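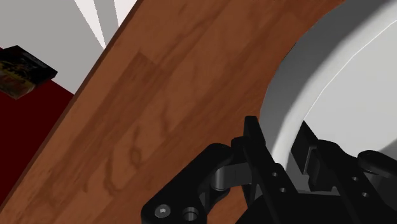 4. Setting up your map and country notes

Right, you've got Pesterora installed and you've made your login, so now we can get to the part I enjoy, which is putting actual countries into it. I wrote most of this section while building my own atlas of inland seas and the states around them, so a lot of the asides come from me getting things wrong the first time.

Before you start, have these ready:

- your base map file (the one you downloaded in section 3)
- a list of the countries or regions you want to cover
- whatever you use for place names in other scripts, even if it's only a text file

4.1 Loading the base map

1. Open Pesterora and choose New Atlas from the first menu. Give it a name you'll recognise in six months. Mine was called "map test new" for ages and I regret it.

2. Click Load Base and pick your map file. It'll sit there for a bit with a grey bar. Leave it alone.

3. When the coastlines show up, zoom in on a place you know well and check that it looks right. I always use the estuary near my mum's, as I know every bend of it.

4. Set the level of detail. It goes from 1 to 4. I keep it on 3 for writing and switch to 4 when I'm printing.

Note: level 4 will draw every lake and tiny island it can find, over 4,000 of them in my atlas, and an older laptop will complain loudly. If yours starts to drag, go back down a level and carry on.

Caution: don't rename or move the map file once it's loaded. Pesterora remembers where it was and won't go looking for it. You'll get a blank blue rectangle and a small panic.

4.2 Adding your first country entry

Every country gets one entry, and every entry has the same boxes: short name, full name, local name, where it is, what it borders, and the notes. Start with a simple one. An island is lovely for this because you can leave the land borders empty!

1. Click anywhere inside the country. Its outline should turn yellow.

2. Choose New Entry. The short name fills itself in from the map.

3. Type the full name underneath. This is the formal one, with "Republic of" or "Kingdom of" or whatever it happens to be. If the two are the same, leave the second box empty and it won't be printed twice.

4. Put in the local name. You can have as many of these as there are official languages, and for each one you pick the script from the list on the right. (More on that in 4.3, it's fiddly.)

5. Write one sentence saying where the country is. Keep it plain: the continent, the part of the continent, and the nearest sea. Save the rivers and mountains for the notes.

6. Press Save Entry. The outline goes green.

Note: the where-is-it sentence is limited to 500 characters, spaces included. I thought that was stingy until I read my early ones back.

4.3 Names in other scripts

This was where I came unstuck. My friend Hằng Ông helped me through it one evening over the phone, and I wrote down what she told me more or less as it came.

1. Go to Settings, then Writing, and tick Allow Mixed Direction. Without this, Arabic and Hebrew names come out with the brackets on the wrong side.

2. Install the Grollov font pack from the Extras page. It covers 17 scripts and you only need to do it once.

3. Close Pesterora completely and open it again.

4. Paste in your name from the text file. Don't paste from a word processor, as it brings its own formatting with it and you end up with one huge bold word in the middle of a line.

5. Check the accents. Vietnamese names are a good test - type Tăng into any empty box, and if the mark over the a is sitting neatly where it should, the rest will probably behave.

If you see little empty squares, the font pack hasn't loaded. Do steps 2 and 3 again. If you see question marks, the text was already broken before you pasted it and you'll need a fresh copy.

4.4 Borders, and what to do when they're disputed

Pesterora works out the land borders by itself and lists them clockwise from north. Most of the time I leave it be. You'll want to step in when the line on the map isn't one that everybody agrees on.

1. Click the stretch of border you want to change. Only that stretch should turn red.

2. Choose Line Style and pick Solid, Dashed or Dotted. I use dashed for disputed borders and dotted for ceasefire lines.

3. Add a border note saying who claims what, and where you read it. Do fill in the source box, even if it's just the title of a book.

4. Repeat the note in the entry on the other side. It isn't copied across for you, which I do find a bit daft.

Caution: changing a border to dashed doesn't change the area figure for either country. If your source gives an area with and without the disputed part, put both in the notes by hand.

Octavio Paredes read a draft of my atlas and sent back a long list of places where I'd said "border" and meant "coast". A country has a border with its neighbour and a coast on its sea. I've fixed mine. There's a box for each, so please use the right one.

4.5 Backing up

1. Choose File, then Save Copy.

2. Put the copy somewhere that isn't your computer. I use Tresik for mine, but a memory stick is fine.

3. Open the copy and click on two or three countries to see that your notes came with it.

I do this at the end of every session now. In February I lost the whole of the Caspian shore, notes and all, and had to type it in again from the printed pages.

Section 5 covers capital cities, population tables and the index. Make sure at least one of your countries is showing green before you go on, otherwise the city list will be greyed out.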